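17/08/2019

Natural dye notebook, back room. Entry by Béla, for Ginette and whoever takes over the madder vat.

Started the second round of madder on cotton. Same ground root from Osagie as last time, the coarser of the two grinds. I weighed out 200 g of dry fabric and put in the same weight of root. The scale read 203 when I checked the bundle again after lunch, so it had picked up some moisture sitting by the sinks. I left the dye weight where it was.

Scour: soda ash and a squirt of the neutral soap, simmered two hours. The water came off the color of weak tea. I drained it, filled again and gave it a second hour. Terence thinks the second hour is a waste of gas. The patchy piece from early August only got one scour, so I'm keeping the second until we have a reason to drop it.

Mordant: aluminum acetate, 8% on weight of fabric, dissolved in hot tap water first. It clumped. Next time add it slowly and keep whisking. Fabric went in for two hours and got turned every ten minutes or so, except for a stretch when I was on the phone with Skullenow about the missing drum of chalk. They say it shipped. Ginette, can you look for the paper on that? The order total was 1,973 and I think we paid it.

Chalk bath after that, five minutes, squeezed out by hand, no rinse.
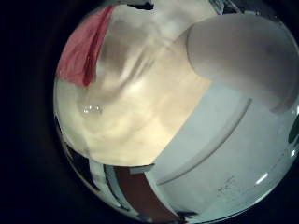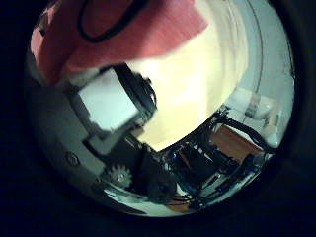
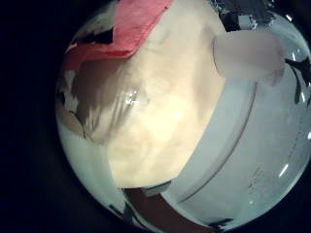
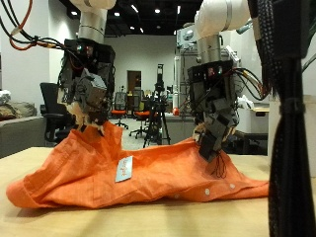
*Last one: orange button-up shirt on the table.*

Vat: soaked the root overnight in cold water, then brought it up slowly. I want to stay under 160°F this time. Last round the burner ran away from me and the red went brown. Readings:

- 9:40, 88°F, liquid pale orange
- 10:15, 121°F, fabric in
- 10:50, 144°F, turned the burner down
- 11:30, 152°F, held
- 12:30, 151°F, burner off, left to cool with the fabric in it

The old Vornetti thermometer reads four degrees higher than the new one. All the numbers here are from the new one. Kirsten wants to throw the old one out. I've put tape on it for now.

Color when I pulled the first swatch was a brick red, a little more orange than I was after. Our water here is soft, so I stirred a spoonful of chalk into the vat and put a second swatch in for half an hour. That one came out cooler and deeper. Both are stapled to the next page. The left one is without chalk in the vat and the right one is with.

Wash test still to do. Plan is one swatch in plain warm water and one with soap, both dried flat in the dark cupboard, then a strip of each in the south window with half of it under card.

Zachary asked if we can do yardage for the Nanidari cushions. On today's numbers that would need 2,000 g of root for the first batch, and the big pot won't hold the fabric without crowding. Either we split it in two and accept a slight mismatch, or we borrow the long tank. I told him I'd answer after the wash test.

Exhaust bath is saved in the lidded bucket, labeled. Good for a pink on wool if somebody wants it. Use it soon, it smells by the third day.

To buy: pH strips, cheesecloth, another pair of the long gloves (the left one has a split at the thumb).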